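Play kitchen sets: keep it all out, or pack some away?
Forum: Toys & Playrooms > Pretend Food

orellana_mom
Hi everybody! I finally set up the white table for the play kitchen and now I can't decide how much belongs on it. We have the big round plate, the pale green colander, the fruit and so on, and I love the colors together, but my sister says it's too much for a 3 year old. I left the fruit over to the right of the plate so it looks a little like a market. 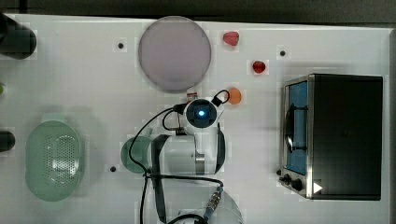 Plate, colander and fruit on the white table

Would you thin it out? I paid $18 for the extra fruit at the Melbridge swap, so I'd hate to see it sit in a closet.

pikis_fan
Oh, I'd leave every bit of it out! Mine play longest when there's plenty to mix up (soup with a banana in it is a regular dish at our house). The one thing I'd do is keep the pots and bowls close to the food, so the cooking happens in one spot and doesn't wander off down the hall. 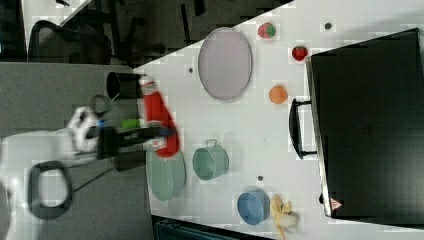

And please don't sort it for them every night. I did that for two years, bless me, and all I got out of it was a sore back.

Fermín Iturra
I have to disagree, friendly as I can. Our twins dumped everything on the floor until we cut it down to a plate, a bowl and a handful of food, and we swap things in every couple of weeks. It felt like getting new toys each time.

orellana_mom
Hmm, that's my sister's argument too! But what about the toaster oven? It takes up a good bit of the right side, and I was thinking of moving it to a shelf.
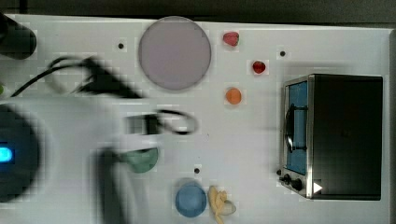
Oriana Cáceres thinks the oven should stay wherever little arms can reach it, because a kitchen with no place to cook turns into a grocery store pretty fast. She'd put away the duplicates first and see how a week goes.

orellana_mom
Okay, the oven stays, you've talked me into it. The ketchup stays too, it goes on everything here, pancakes included.

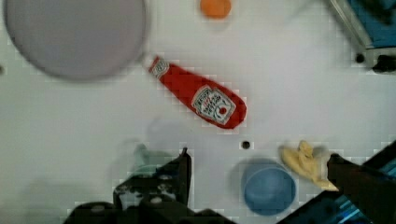

Where do you keep the pieces that are resting?
In a lidded bin from Brandow, on the top closet shelf.

pikis_fan
Still voting for all of it out, for the record. Let us know what your sister says!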